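Home / Graphic novels / Series / Vata

Vata, Volume One
Hardcover, collected edition
Publisher: Bakke
Pages: 238
Language: English
Reading direction: left to right
Colour: black and white, with colour chapter openers
Suggested age: 14 and up
Status: in stock, ships from our warehouse
Add to cart
Add to wish list
Add to my reading list

Description

Vata is a mystery serial set in the harbour town of Jilness, where the tide has stopped coming in. A young surveyor is sent from the mainland to measure the new shoreline and report back. She expects to stay a week. By the end of the first chapter the ferry has been taken off its route, the harbour office has lost her paperwork and her landlord has started calling her by a different name.

Volume One collects the first eight chapters, which is everything up to the opening of the lock gates. It was first published in magazine form and then in two slim paperbacks that have been out of print for some years. The hardcover brings both paperbacks together in the original order and adds the short prologue that only ever appeared in the magazine.

The title is the name of the sandbar outside the harbour. It is uncovered for the first time when the water leaves, and most of the story's trouble starts there. Readers who want to go in knowing nothing should skip the chapter list further down, as a couple of the titles give things away.

The story moves slowly in the first two chapters and picks up after that. There is some violence, mostly off the page, and one drowning. There is no strong language to speak of. Chapter six has a surgical passage that squeamish readers may want to turn past.

What is in this edition

All eight chapters, complete and uncut
The magazine prologue, six pages
Colour openers for each chapter, which the paperbacks printed in grey
A fold-out map of Jilness and the sandbar, bound in at the back
Notes on the translation
A short gallery of the magazine covers

The map is bound in, so it can't be taken out without damaging the spine. It folds out to the right and can be left open while you read.

Format and binding

The book is slightly larger than the paperbacks. It won't line up with them on a shelf, but the art has more room and the small lettering in the harbour office chapters is much easier to read. The binding is sewn and the book opens flat after the first few readings. Pages that run across the centre have been given extra space on the inside margin so that faces and lettering don't disappear into the fold.

The paper is uncoated and a little off-white. It doesn't glare under a reading lamp. Heavy black areas can leave a faint mark on damp fingers, as with most uncoated stock.

There is no dust jacket. The cover art is printed directly on the boards, with a matte finish that picks up scuffs if it is slid in and out of a tight shelf.

About the translation

Bakke commissioned a new English translation for this edition. The main change is in the dialogue of the Jilness townspeople, who speak an older form of the language in the original. The paperbacks gave them a sort of stage fisherman's accent. The new version uses plain English with a few old words left in, and the difference between the townspeople and the mainlanders now comes through in how much they say and what they leave out.

Sound effects have been left as drawn, with small translations beside them. Signs and letters are translated in the gutter below the panel. The surveyor's notebook pages have been relettered completely, and the measurements in them have been checked against the originals, as several were wrong in the paperbacks and one of them matters to the plot.

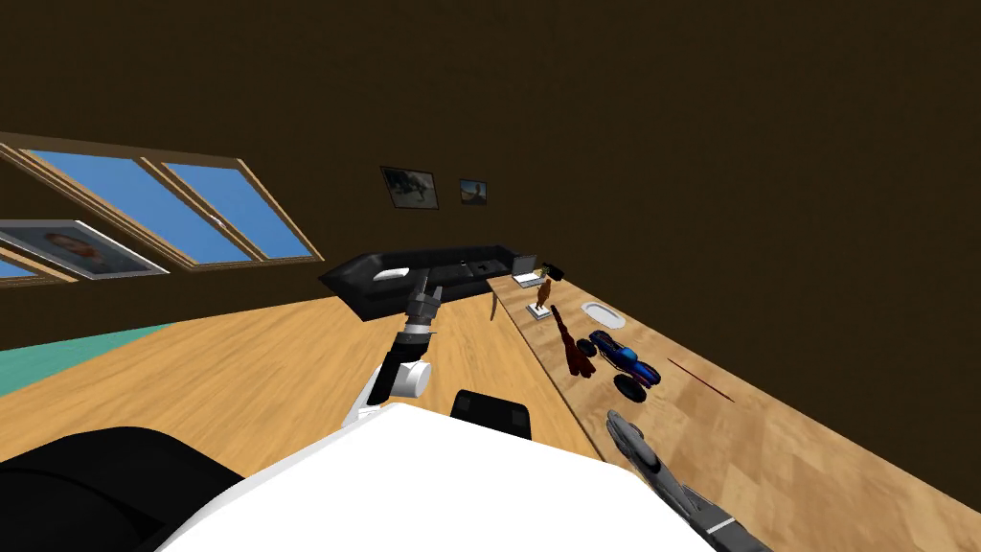

One reader of the old paperbacks wrote to us to ask if it was worth buying the story again, having read it more than once already. The answer they sent back a month later, after buying it anyway, was that the notebook pages alone had settled it for them: the depth reading in chapter three was different, and they finally understood why the harbour pilot refuses to go out. They did add that they missed the old accent for the landlord and would have liked the colour openers on better paper.

We think that is a fair summary. If you own both paperbacks in good condition and mainly want the story, you already have most of it. If you own only one, or yours have started to drop pages (the glue on the second one was poor), the hardcover makes more sense than hunting for a replacement.

Chapter list

Prologue: Low Water
Chapter One: The Surveyor
Chapter Two: A Room Above the Chandler's
Chapter Three: Soundings
Chapter Four: The Fodach
Chapter Five: What the Pilot Saw
Chapter Six: Salt in the Wound
Chapter Seven: The Second Surveyor
Chapter Eight: Gates

The Fodach is the ferry that used to serve Jilness. It is mentioned from the first page but isn't shown until its own chapter, and the cutaway drawing of the ship in that chapter runs over two full spreads.

Price and editions

The standard hardcover is 50 dollars, tax extra. Reading club members get their usual discount at checkout, and it is applied before shipping is worked out.

The print run for this edition was 4,000 copies. Bakke has said it will reprint if there is demand, but that the fold-out map may be dropped from later printings and put on the endpapers instead. All copies we are selling now are from the first printing and have the map.

There is a digital edition, sold through the publisher only. It has the same translation, without the map or the cover gallery. We don't carry it and can't help with problems opening it.

Volume Two is planned for March. It will pick up with chapter nine and run to the end of the Jilness part of the story. You can add it to your list now and we will email you when orders open. We don't take payment for books that haven't been given a firm ship date.

Shipping

Orders placed before noon usually leave the same day. Each copy is wrapped in paper and packed in a stiff mailer with board on both sides. Two or more copies go in a box. If you order Volume One together with something that isn't in stock yet, the whole order waits unless you choose split shipping in the cart — there is a small extra charge for that.

We ship to post office boxes. We can't ship this title to freight lockers, as the mailer is too wide for the smaller doors.

Returns

You can return an unread copy within 30 days of delivery for a full refund. Return postage is yours to pay unless the book arrived damaged or we sent the wrong one. For damage, please send us a photo of the book and one of the mailer before you throw the packaging out. Bumped corners count as damage. A slight wave in the boards doesn't, and generally settles after a week or so on the shelf.

Misprinted or missing pages can be exchanged at any time, with no cut-off date. Please check the page numbers against the printed contents first. The colour openers are not numbered, which has led a few people to think pages were missing.

Common questions

Do I need to have read anything else first?
No. Vata stands alone. The same publisher has a collection of short pieces set in Jilness many years earlier, and it shares one or two places with this book, but it can be read before, after or not at all.

Does Volume One end on a cliffhanger?
Yes. The lock gates open on the last page and you don't find out what is behind them.

Is the series finished?
The original run is complete. The collected edition will be three volumes.

Is the spine design continuous across the set?
Yes. The three spines will make up the harbour wall when they are shelved in order.

Are signed copies available?
No. None were made for the English edition.

Is it suitable for a school library?
Several school libraries have ordered it for their senior shelves. Chapter six is the one to look at before deciding. Schools can order on account through the trade page.

Can I read the first chapter before buying?
The prologue and the first part of chapter one are free to read on this site once you are logged in. The sample takes around ten minutes to read and uses the new translation.

Reading list and ratings

Log in to rate this volume or mark it as read. Ratings for the two paperbacks have been kept on their own pages and haven't been carried over, as the translation is different. If you marked both paperbacks as read, the collected edition will still show as unread on your list until you change it.

Reviews that give away the identity of the second surveyor will be hidden behind a spoiler cover. Please use the spoiler box when you post, including for anything that happens on the sandbar after chapter five.

Related titles

Vata, Volume Two (not yet released)
Jilness: Early Stories
The Vata postcard set, eight magazine covers

Item details last updated in March. Stock levels are refreshed overnight.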